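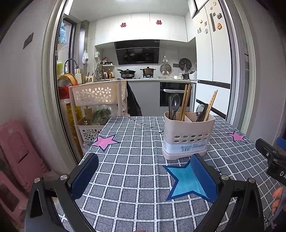 About Salian

We sell small things for small kitchens. Utensil holders, drip trays, chopsticks, spoons, tablecloths, carts with baskets that fit in that useless gap next to the fridge. 278 items at the moment, more coming in February.

Started by Ingvild Wikström and Abdelilah Filali, in a apartment with one drawer. One! Everything else had to stand up on the table or hang off something. So we got picky about holders — two compartments at least, holes so water gets out, a tray underneath so it doesn't get all over the cloth. Still how we pick stock.

Who's here now

Ingvild — buying, also the phone before noon.
Abdelilah — website, returns, arguing with couriers.
Uwe Lammers — packing. If your spoons came wrapped too well, that was Uwe.

What we do

Every holder gets loaded up with real utensils and used at home for 9 weeks before it goes on the site. Long cooking chopsticks too, those tip the light ones over. If it wobbles we don't sell it.

Tablecloths come folded, the crease drops out after a wash or a warm iron. People ask this alot.

Orders in by 3 pm go out same day. Returns are fine, keep the label on if you can. No shop to visit yet, sorry, just the stockroom. Questions — use the contact form, Ingvild reads all of them.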